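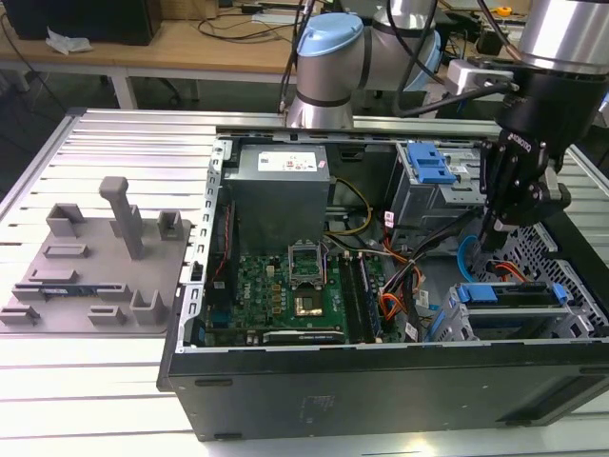 According to Müzeyyen Yalçınkaya, the first mistake in collecting demonstrations is to treat the total as the target. Serena Morelli ran the desktop disassembly work at Ovenus on that assumption until May, then changed the procedure.

"We had 1,732 episodes and the policy was poor," Morelli said. "When I went through them, most were the same memory module coming out of the same slot with the case in the same position. The learner had seen one thing very well."

The set is now organized by starting condition. A session covers 52 of them, each defined by the rotation of the case on the table, the parts already removed and the routing of the cables. An operator drives the arm by hand controller and records one attempt per condition, then moves to the next.

Cables take up most of the discussion. Morelli said a memory module has a known shape and comes out along a known line, while a power lead lies differently every time it is touched. Operators are told to disturb the wiring between episodes and to leave it as it falls.

"If you tidy the harness you are collecting data for a computer that does not exist in a recycling plant," she said.

Failed attempts are kept. They are labeled with the step at which they failed, and a recovery is recorded as part of the same episode if the operator can make one within 90 seconds. Past that limit the episode is closed and marked incomplete. Yalçınkaya disagrees with the limit and would prefer a count of regrasps, on the grounds that slow operators are penalized for being careful. Morelli said the point was fair but that time was easier to enforce.

The labels themselves are entered in Ledine, the annotation tool the group adopted after Eskola proved too slow with multiple camera streams. Step boundaries are marked by the operator and checked by a second person. Disagreements on the boundary between "approach" and "grasp" are common - the current rule puts it at first contact.

The next release will stop at 2,000 episodes. Morelli has asked for a held-out group of cases from models absent from the training set, and those recordings have not started.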